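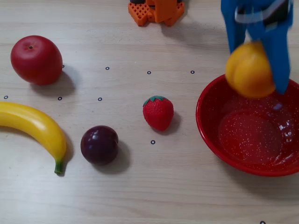

Vale, empiezo confesando que yo era de las que se reían de la fruta de mentira. La asociaba con el aparador de las casas de veraneo, con uvas polvorientas y un pomelo que no engañaba ni al gato. Y aquí me tenéis, 11 de julio, con un juego de frutas de Grasso y un cuenco rojo de Testoddale, escribiendo una reseña larguísima sobre los dos. Qué le vamos a hacer.

La fruta me costó 11 euros y el cuenco 8, los dos en la web de Vistarport, que me los mandó en la misma caja. Llegó todo bien envuelto en papel, sin bolsitas ni plástico de burbujas, y eso ya me puso de buen humor. En el juego vienen una manzana, un plátano, un melocotón, una ciruela y una fresa. Las hay con limones y peras, pero yo quería color, y el surtido de los cítricos me pareció tristón.

## La fruta, una por una (más o menos)

Mi favorita es la ciruela, sin discusión. Es de un morado muy oscuro, brillante, y según le da la luz tira a granate. Un día entró en la cocina una visita con hambre y se fue derecha a por ella, así que mérito tiene.

El melocotón también está muy conseguido: amarillo anaranjado, con su hendidura marcada, y bien redondo. Le falta la pelusilla, claro, y al tacto se nota enseguida. De lejos da el pego. De cerca, si tienes mucha ilusión, también.

La manzana es la típica roja de cuento, grandota y lustrosa, con su hoyito arriba. Quizá demasiado perfecta para mi gusto (yo le habría puesto algún golpecito), pero hace muchísimo bulto y mucho color, y cuando la pones al lado de la ciruela quedan las dos estupendas.

El plátano tiene la punta verde y a mí eso me encanta, porque parece que le quedan un par de días para estar en su punto. Lo que pasa es que es un incordio para colocarlo. Si lo metes el primero en el cuenco, las demás se le resbalan por encima, y si lo metes el último se queda ahí montado como una silla de montar. Al final casi siempre lo dejo fuera, sobre la mesa, y tan contenta.

Y luego la fresa. A ver. La fresa es monísima, con sus semillitas marcadas y las hojas verdes arriba, pero al lado de la manzana se queda en nada. Es la primera que se pierde. La he encontrado debajo del sofá y dentro de una zapatilla, y si tenéis perro ya os podéis ir despidiendo de ella.

## El cuenco

Aquí es donde me pongo pesada, porque el cuenco me tiene enamorada. Es de esmalte, rojo, salpicado de motitas blancas, con el borde vuelto. Bajo y abierto, de los que dejan ver lo que hay dentro sin tener que asomarse. Yo tenía en casa uno hondo de cerámica y la fruta se quedaba al fondo como en un pozo, así que el cambio se agradece muchísimo.

El rojo es rojo de verdad. En la foto de la tienda salía más apagado, casi teja, y me llevé una alegría al abrirlo. Eso sí, brilla un montón: si lo ponéis debajo de una lámpara vais a ver reflejos por todas partes, y con el sol de la mañana ya ni os cuento. A mí me gusta. A quien busque algo discreto le va a sobrar brillo por todos lados.

También hace ruido, y bastante. Dejas caer el melocotón dentro y suena como una campana de colegio. Le puse una servilleta doblada en el fondo durante una temporada y se acabó el problema, pero tapaba las motitas y la quité.
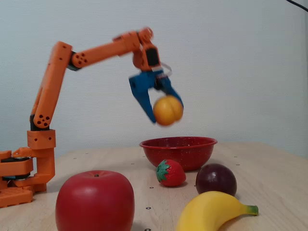 Una lectora me escribió, cuando conté que me lo había comprado, que el suyo de Testoddale se le había desconchado por el borde al segundo invierno, de tanto apilarlo con las sartenes, y que desde entonces lo tiene de adorno y lo quiere igual. También me avisaba de que no se me ocurriera usar estropajo metálico. Tomo nota de las dos cosas. El mío, de momento, vive fuera del armario y no se apila con nadie, y lo lavo a mano con una esponja blandita.

Para los que preguntáis siempre lo mismo: sí, sirve para comida. Lo he usado para ensalada de tomate y para palomitas, y se limpia en un segundo. Para la masa del bizcocho lo encuentro demasiado bajo, la batidora lo pone todo perdido y acabas limpiando azulejos.

## Dónde lo tengo puesto

Sobre la mesa clara de Ondumwood, que es el mueble al que más cariño le tengo de toda la casa. Llevaba 2 años buscándole algo que le quedara bien encima, y mira que he probado cosas: un jarrón, una bandeja, unas velas que daban un aire de restaurante cerrado. La madera clara se come los tonos suaves, y con el cuenco rojo pasa justo lo contrario, que de repente la mesa parece otra.

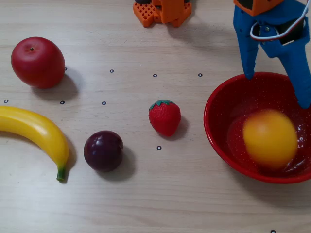 El melocotón es el que mejor queda dentro, por cierto. El amarillo con el rojo detrás se ve precioso, y como es redondo se acomoda solo. La manzana queda más sosa ahí metida, rojo sobre rojo, y yo la prefiero suelta sobre la madera. Con la ciruela tengo mis dudas, depende del día.

Ah, y el rodar. Estas frutas ruedan. En una mesa un poco desnivelada la ciruela se os va de excursión, y el melocotón detrás. Un puntito de masilla adhesiva por debajo lo arregla, aunque hay que acordarse de limpiarlo luego o se queda ahí pegada la pelusa de media casa.

## Lo del polvo

Como brillan tanto, el polvo se ve enseguida. Les paso un trapo apenas húmedo cuando me acuerdo y vuelven a quedar como nuevas. La fresa es la más latosa por culpa de las semillitas; para esa uso un cepillo de dientes viejo. Las hojas, con cuidadito, que me dan un poco de respeto.

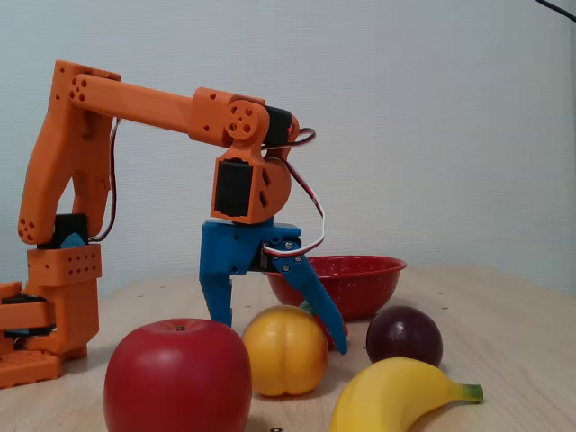

Otra pega, ya que estamos: las frutas no se venden sueltas. Si perdéis la fresa (y la vais a perder), toca comprar el juego entero otra vez. Escribí a Grasso para preguntar y me contestaron muy amables que de momento no lo tienen previsto. Pues mal, Grasso, muy mal, que yo os compraría otra ciruela mañana mismo.

¿Lo volvería a comprar? El cuenco, 1000 veces. Es más, en diciembre pienso llenarlo de mandarinas de las de verdad y mandar la fruta falsa al cajón hasta que pasen las fiestas. El juego de frutas también, aunque esperaría a una rebaja, y si tenéis niños pequeños os va a durar poco de adorno, porque en cuanto lo vean se lo llevan para jugar a las tiendas.

Cuenco: sobresaliente. Fruta: notable alto, y el plátano que espabile.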